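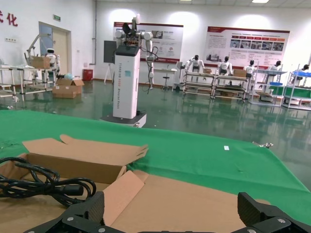
Can it pack a box yet?

24 Jun 2024

Short answer, sort of. Longer answer, depends on the cable.

I've spent most of this spring asking robot people the same dumb question. When does one of these things do a chore I hate, start to finish, with me out of the room? Everybody has a video. Fewer have a date.

Start with boxes. Boxes are going well. Rigid sides, square corners, they stay put. Amwood, which sells arms to small warehouses, says its packing cell did 792 cartons in a day. Fine. All the same carton, all the same jar going in. I asked about a power cable. Long pause on the phone.

Cables are the thing. A coiled black cord in a cardboard box looks like nothing, a kid can do it. But it springs open, the plug end swings out and snags on the flap, and then the flap won't close. Ruan Ngubane runs testing at Stitine and has a whole bin of cords for this. "We had 40 tries at one charger," he told me. "Six were good. One was beautiful." He sent me the beautiful one, it is pretty nice.

Flaps, also bad. Two fingers can pinch cardboard ok. Holding one flap down while folding the next, you want a second hand, and plenty of shops are still paying for just the one.

Then the home stuff. Pillodance has been at bedding since last October. Pillowcases, mostly. A good run takes 185 seconds per case, and someone has to lay the pillow out flat first. My mother does it in ten while talking. Still, a year ago their arm just sort of punched the pillow, so.

Dishes: plates yes, wine glasses no, not mine anyway. Tang has a sink demo I wasnt allowed to touch. Socks, everyone says soon.

What would I buy today? For a shop floor with one product and a person nearby, maybe an arm. Ngubane figures it clears up to 6 hours of dull work a shift if you leave the parts alone and dont keep changing the box. For the house, nothing. Ask me agian when one can put away an extension cord.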